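Visit to Iltanov, Dikcombe: notes for the equipment budget

Three of us went to the Iltanov open day at Dikcombe on a Tuesday in August: Sabina Khan from purchasing, Rokeya Rathnayake from the linen floor, and me. We run a laundry and folding service for care homes, and we have been asked to say by the end of the year whether we should put money aside for automated folding. These notes are for the people who will have to agree the figure.

The site is a former carpet warehouse on the edge of the town. Parking is at the back, and the entrance is through the goods door. Coffee was in the first bay. The morning started at 9.30 with a short talk from Subira Nzioka, who manages customer projects, followed by a walk round and then separate meetings for anyone who had booked one.

The talk was mostly about where the cost sits. Buyers tend to ask for the price of an arm and stop there. Subira put up a sheet with the arm as one line out of eleven. The others included the table, guarding, lighting, the software licence, floor work, an electrical survey, training for staff, spare finger pads, and the time needed to collect examples of the work being done by hand. That last line was new to us, and it was the one we asked most about.

Iltanov's folding system learns from people. Somebody carries out the task with hand-held grippers that have a camera on them, over and over, in ordinary rooms with ordinary bedding and clothes, and the recordings are used to train the arm. The more varied the rooms and fabrics, the better it is supposed to cope later. A customer can use the general set that Iltanov already has, or pay for extra sessions with its own items. Rokeya asked how many were needed for a new type of garment. The answer was 3000 recordings as a starting point, and more if the fabric is dark or slippery.

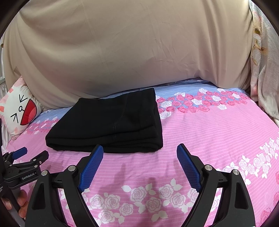
Dark items matter to us. A good part of what we get from the homes is black trousers and navy cardigans, and Rokeya wanted to know whether the camera could find the edge of a fold on plain black cloth. Nusrat Jayasinghe, who looks after the training side, said it was harder than with pale cloth and that patterned sheets underneath could go either way. She would not give a success rate for our mix without trying it. I would sooner have that than a number made up on the spot.

The walk round took an hour. There were 2 folding cells running, one on towels and one on T-shirts. The towel cell was steady and slower than our people. The T-shirt cell stopped three times while we stood there, twice for a sleeve caught underneath and once for a reason the operator had to look up. She cleared each stop from a screen without going inside the guard. We also saw a sorting belt, which is no use to us at our size.

Ask to see the stores if you go. The finger pads wear out and are treated as a consumable. They were in boxes on a rack with the change dates written on the lids, and from those dates the pads on the towel cell had been changed twice since spring. Pads are not covered by the service plan. Nor are cables.

Our own meeting was with Subira and Nusrat at half past one. The main points:

Lease or buy. A lease runs for 5 years and includes software updates. Buying outright includes them for the first year only, after which they are charged yearly.

Extra recording sessions. Hand-held grippers can be hired by the week, in pairs, with a day of training. Our own staff could do the work, and those hours would need to come out of our wages budget. Sabina has asked for the hire rate in writing.

Consent. If recordings are made in residents' rooms, the homes will have to agree and personal things will have to be kept out of view. Rokeya thinks it would be simpler to make up beds in our training room with a mix of old sheets and cushions. I agree.

Space. One cell needs more floor than the drawing in the brochure suggests, as the guard doors open outwards. We would lose the second ironing station.

Delivery. Twenty weeks from order, longer if the floor has to be levelled.

We also compared notes over lunch with Imtiaz Majumder from Ekanayake, a hotel linen firm. They ordered a cell last year and budgeted for 50 staff hours of recording. They had used that up before they finished with pillowcases. He advised us to double whatever we first wrote down, and to name one person to run the sessions so that everyone folds in the same way. His firm had three people folding in three styles and had to throw part of it out.

My suggestion is that we do not put a full cell in next year's budget. We should put in the hire of one pair of grippers for a month, the training day, staff time, and a paid trial at Dikcombe on our own dark garments. Sabina is also getting a price from Cindska so that we have something to compare with. Rokeya will draw up a list of the items we fold most, with fabric and colour, and would like it checked by the evening shift before it goes to Nusrat.

Travel was by van, and the fuel receipt is with Sabina.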